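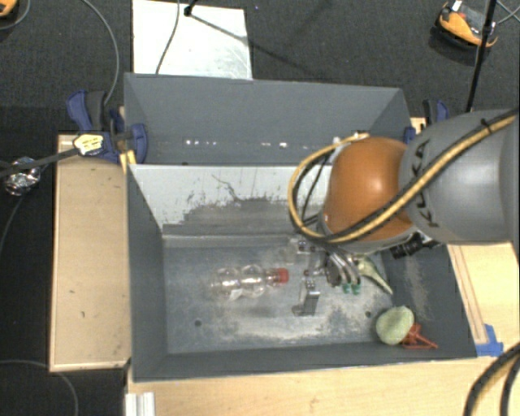 Figure 6. Arm over the first bin, with the bottle lying on its side.

Section 4. Setting up the sorting task

This section tells how to prepare the bins for the Besimari sorting program. Please read all steps before you switch on the arm. Revised May 8, 2019.

What to expect. The program takes mixed household objects out of one bin and places them in the other. It is one small part of the work of tidying a room. It does not yet replace a person. In our trials at Gomier the arm made 800 attempts and 600 of them ended with the object in the correct bin. A person would do the same work faster and with fewer mistakes.

4.1 Preparing the bins

1. Place the two bins directly against each other, with the long walls touching.
2. Fix them with the clamps. Pull each bin by hand. It must not move.
3. Put a small number of objects in the first bin. Mix the shapes, for example a drink bottle and some small plastic items.
4. Leave the second bin empty.
5. Check that the arm cables have enough slack to follow the arm over both bins.

Note: Scratches and dust marks on the bin floor are normal after use. Clean the floor with a dry cloth if the program reports objects where there are none.

4.2 First run

1. Make sure that all persons stand outside the marked area.
2. Select the program "Hurby" and set the speed to 20 percent.
3. Press Start. Keep one hand near the stop button during the complete first run.
4. If the gripper closes and holds nothing, let the program try again. After the second miss it will choose another object.
5. If code 3223 is shown, the arm is too near to a wall. Press Stop, then move the objects away from the corners.

Caution: Do not reach into a bin while the arm is powered, even when it stands still.

Note: Clear bottles and thin parts lying close to a wall are the most difficult objects. For dishes and folded clothes, see the Alemayehu supplement. These tasks are experimental and need a person beside the stop button at all times.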